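Hooman Najafi
January

4. What ends up on the shared table

I should say first that I never meant to write a paper about meeting tables. I was at Sudel to look at how people book rooms, and I kept getting distracted by the stuff they left behind in them (my notebooks from that first fortnight are nearly all cups). So this section is about the stuff.

We logged 3,757 objects over 16 weeks, on tables in 2 buildings. I sorted them into what I call house things and own things. House things belong to the room: the water jug, the paper cups, the tray that somebody in the office fills up with small bits. Own things come in with a person, and you'd expect them to go out again with the same person. Mostly they do! But the big table is generous with space, and people spread out on it in a way they never would at a desk of their own.

What I hadn't expected was how quickly the two kinds mix. A jug and a stack of cups make a sort of harbour towards the middle of the table, and bottles drift in and park next to them, even when their owners are sitting a good arm's length away. Mousavi noticed the same pull in her study of staff kitchens, though her harbour was the kettle. Notebooks do the opposite and stay near a chair, usually open, often with a card or a leaflet shoved half under one corner. Figure 3 has a fair mix of both kinds, and I've gone back to it more than any other picture in the set, mainly for the pink mouse with its little cartoon drawing.
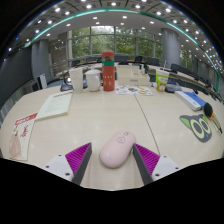

Figure 3. Shared table with a mouse, an open notebook, a tall orange-red bottle, and a white pitcher beside stacked paper cups.

4.1 Decorated things

I coded anything with a picture, a pattern or an unusual colour as decorated, and I was fairly loose about it. A mouse with a character on it counts, and so does a sheet of stickers. My hunch going in was that decorated things would get left behind less often, on the grounds that people are fond of them. The logs don't really back me up. Mice and chargers were forgotten at much the same rate whether they were plain or pretty, and the difference only showed when I asked who came back for them. People will walk up two flights of stairs on a Saturday for a mouse they chose themselves. The plain grey ones went into the drawer at Jenevov and stayed there.

I did ask 200 people to tell me which of their own things they'd miss most from a meeting room, and bottles won easily. Mice came well down the list, just above pens, which surprised me given the stairs. I come back to the drawer in section 5.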